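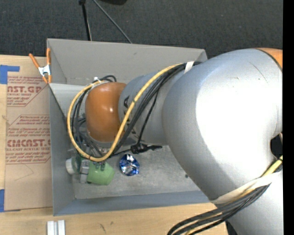
The Gray Bin and the Table: A Revised Procedure for Incoming Items

Posted May 6, 2020
Filed under: Household, Storage

Readers of this blog will recall that in October I set out a plan for the reorganization of the back room at Skallenham. The plan called for shelving on two walls, a labeled drawer for each class of item, and a written index to be kept on the inside of the closet door. The shelving was put up. The drawers were labeled. The index was kept for seven weeks and has not been updated since.

The present post replaces the October plan in full. It describes a smaller arrangement, consisting of one open bin and one table, and sets out the rules under which they are now used. Several readers wrote to ask whether the drawers had been abandoned. They have been retained, and their role is explained further down.

Background

The difficulty with the October plan lay at the point of entry. Any item arriving in the room had to be assigned to a drawer at once, and a good number of items did not belong clearly to any drawer. A spare key without a tag, a roll of picture wire, the feet from a bookcase that was given away: each of these required a decision, and each was set down on the nearest flat surface until the decision could be made. By the end of winter the nearest flat surfaces were full.

I reviewed the matter over two evenings and concluded that the room lacked a place for undecided things. Such a place existed in my parents' home in the form of a large bowl by the telephone. It was never referred to as storage, and it worked well for as long as I lived there.

The Bin

The bin is gray, rectangular and open at the top. I considered a lidded model from the Nullby range, which stacks neatly and would have matched the boxes already on the upper shelf. I decided against it after a short trial with a lidded box I already owned. Within days the lid had become a surface, and items were being placed on top of it. An open bin does not offer this possibility.

A second consideration was visibility. I have found that I will deal with a thing that I can see, and that I will leave a thing that I cannot see until the next time I move house. The plain color is also an advantage. Small screws, white buttons and brass hooks all show up against gray, and so do the black rubber washers, although these take a little more looking.

On the question of size, I would advise restraint. A very large bin permits a very large number of postponed decisions. Mine fits comfortably on the table and leaves working space beside it. When it can no longer take anything more without a heap forming, it is due for sorting, whatever the calendar may say.

The Table

The table has a light wooden top. It was bought secondhand through Pillai, the furniture dealer on the Totau road, and was described on the ticket as a sewing table, although nothing about it suggests sewing to me. It was intended for the kitchen and proved too deep for the space. It spent a year against the wall in the hallway before being moved to its present position.

I had planned to cover the top with a mat. I have not done so, and I no longer intend to. A mat holds crumbs and thread and has to be lifted and shaken, whereas the bare wood can be wiped with a cloth in a few seconds. Light marks have begun to appear in the finish and I am content with them.

The height deserves a mention. Sorting is carried out standing up. I tried it seated on two occasions and on both I began reading the instruction leaflets. Standing discourages reading.

Rules of Use

The following rules have been in force since the bin was put in place.

1. Any small item without a settled home goes into the bin. It does not go onto the table beside the bin.

2. Paper is excluded. Receipts, leaflets and letters go to the tray in the hallway and are handled separately.

3. Liquids are excluded, including glue and touch-up paint, even where the cap appears to be tight.

4. The bin is sorted every eight days. I am aware that this is an awkward interval. A weekly sorting fell repeatedly on the same evening as other duties and was missed.

5. An item that has been returned to the bin five times is to leave the house.

The last rule has drawn the most comment from friends. It is applied without a written record. I simply find that by the third or fourth return I know the item by sight and have grown somewhat tired of it, and the fifth comes as a relief. So far the rule has removed a set of curtain rings, a bicycle bell, a bag of mixed picture hooks and a faucet handle from a faucet that I have never owned.

Sorting

Sorting begins with the large pieces. These are lifted out and placed on the table to the left, which at once makes the remainder look manageable. Small pieces are taken next, by kind. Hardware goes to the drawers, which were well labeled in October and which are now receiving things that plainly belong in them. Batteries go to a jar for testing. Anything belonging to another room is carried to that room at the end of the session in a single trip.

I recommend against tipping the bin out. It is quicker in appearance only. Small items roll, and on one occasion a bearing went under the radiator and could be recovered only with a ruler and tape. Lifting things out by hand takes a few minutes longer and leaves everything on the table.

The bottom of the bin will collect a certain amount of grit. A dry paintbrush, two inches wide, clears the corners better than a cloth does. I keep one on the shelf above for the purpose.

Cost

The total outlay was modest. The table was already in the house and the bin was an inexpensive one. For comparison, the fitted storage wall on which I obtained a quotation last year would have come to 2,000 before installation, and it included no place whatever for a bicycle bell. I have kept the quotation. It is in the hallway tray, in accordance with rule 2.

Matters Still Open

Two matters remain unresolved. The first concerns cords and chargers. These tangle with everything else in the bin, and they take longer to sort than all other classes combined. I have considered a second bin for them and have so far resisted, on the grounds that a second bin invites a third. A hook on the end of the shelf is being tried - one cord to a loop, with the plug hanging downward - and I will report on it once it has had a fair test.

The second concerns items belonging to other people. At present these go into the bin with everything else and are subject to the same rules. A neighbor's tape measure came close to being given away under rule 5, and was returned with apologies. I am inclined to add a rule requiring that borrowed items be left by the front door, where they will be a nuisance and will therefore be taken back.

Comments on either matter are welcome in the usual place. Readers who have asked for the label template used on the drawers should note that it remains available in the October post, and that the spelling of "miscellaneous" on the last sheet has been corrected.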